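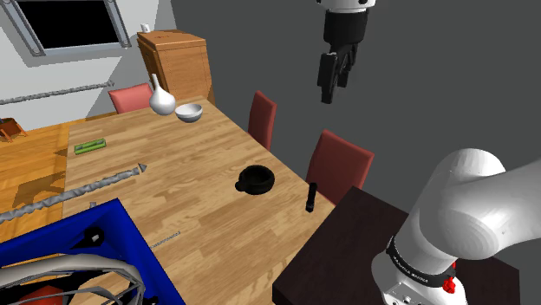

A dining table with a bowl and a mug on it.

How Do Grapes Get From the Vine to Your Table?

By Sarla Kaushik

Grapes grow on plants called vines. A place where many vines are planted in rows is called a vineyard. Some vineyards grow grapes for eating. Others grow grapes for juice, raisins, jelly or wine. The fruit may look much the same, but farmers choose different kinds for different jobs.

What is a vine?

A vine is a plant with a woody trunk and long, bendy shoots. It cannot hold itself up very well. In the wild, it climbs trees by using thin, curly parts called tendrils. In a vineyard, the farmer puts up posts and wires, and the tendrils grab the wires instead.

At Belby, a family farm, Omolara Ugwu looks after 4,000 vines. The oldest block was planted 53 years ago and still gives fruit. A young vine needs more patience. It usually takes a few years before it has a crop worth picking.

The vine's year

Winter: The vine has no leaves and is resting. Workers cut off most of last year's growth. This is called pruning. It looks harsh, but it helps the plant put its energy into fewer, better bunches.

Spring: Buds swell and open, and green shoots come out. Frost is a danger now - one very cold night can kill the new shoots. Later, tiny flowers appear. They are so small and green that many visitors walk right past them.

Summer: Each flower that was pollinated turns into a small, hard, sour berry. Most grape flowers can pollinate themselves, with a little help from the wind.

Late summer and fall: The grapes get softer and sweeter. Dark kinds change from green to red, purple or nearly black. At Belby, the first table grapes are picked in August.

How do farmers know when to pick?

They taste the grapes, and they also measure the sugar. Ea Sveinbjörnsson does this job at Belby. She squeezes a drop of juice onto a small tool called a refractometer and holds it up to the light. The way light bends through the juice shows how much sugar is in it. Grapes do not get any sweeter after picking, so the day matters. 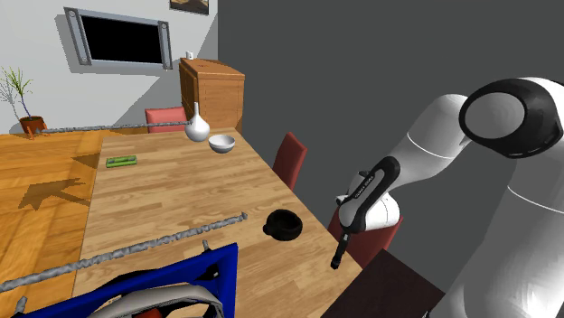 Why are some grapes seedless?

Some vines have a natural change that stops their seeds from growing hard. If you look closely at a seedless grape, you may find a tiny soft speck where a seed would have been.

With no seeds to plant, farmers grow new vines from cuttings. A cutting is a piece of stem from an older vine. Put it in soil and it can grow roots. Last winter, Benedek Szekeres planted 525 cuttings in the Belby nursery.

What is a raisin?

A raisin is a dried grape. Most of the water has gone, so the grape shrinks and wrinkles, and the sugar tastes stronger. Some raisins are dried in the sun on paper trays. Others are dried in warm rooms.

Words to know

Bud - a small bump on a stem that can grow into a shoot
Cutting - a piece of a plant used to grow a new one
Pruning - cutting back a plant
Tendril - a thin, curly part that helps a plant climb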